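Toselance gripper comparison: progress report, February 2024
Prepared by Yavuz Toprak

Work package 2 compares the Firik parallel gripper with the Bukar suction head in the simulated kitchen. Both run on the same arm model and the same controller. Contact settings for the Firik fingers are finished; those for the Bukar cup are still being tuned.
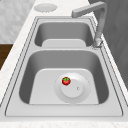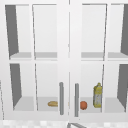

Trial planning is complete, and each gripper is allotted 800 runs over 6 tasks. Grasp force limits were set per object class, with soft produce lowest. The tomato beside the drain cap is the harder start pose for the Firik — an approach from the right brings a finger close to the small pin on the cap. The cabinet task begins with both doors closed, so the bar handles must be dealt with before the bottle or the bread can be reached.

Outstanding: the suction model loses its seal on curved surfaces too readily. Altıntaş has been asked for revised cup data, expected by June.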